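Home Shop Stems & Sprays Vases Room Ideas Basket

Mostulura Red Spray

We've had this one in the shop since January and I still stop to fuss with it every time I walk past. It's the warmest red we carry, closer to coral than to cherry, and it cheers up a hallway or a dull kitchen corner in a way I didn't expect from a faux stem. I've sold silk and paper flowers for 17 years and most reds look flat to me after a week. The Mostulura has stayed on my own windowsill!

The petals look papery or fabric-like, lightly crinkled, with fine darker veins running through them. Yellow anthers sit in the middle of each open bloom, and you can bend the flowers to face any way you like – I turn a few down and a few up so the bunch doesn't look too stiff.
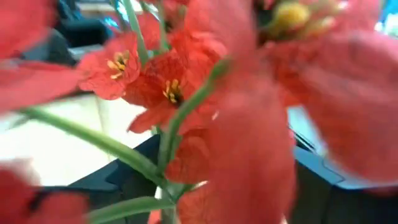
Léonie Hoarau

Arranging it is easy. Spread the stems, then tease the petals open with your thumb, starting at the bottom. A narrow-necked vase works best (our Grendcombe jug is a lovely match), and five stems fill it nicely. For a wide bowl you'll want more, or a little greenery tucked in between. The stems can be shortened with wire cutters. Please don't use your good scissors.

Keep it out of strong afternoon sun if you can, as any red will fade sooner or later. Dust it with a soft paintbrush or a hair dryer on cool. No water in the vase – the wire inside the stems can rust.

Stem length: 800 mm
Weight, bunch of five: 340 g
Item: Mostulura Red Spray, by Boutros
Also comes in: white, apricot

Bunches are packed flat, so the flowers will look a bit squashed when you open the box. Give them an evening standing in a jug and they'll loosen up.

Contact Dedeneo | Delivery & Returns | © Dedeneo | Back to top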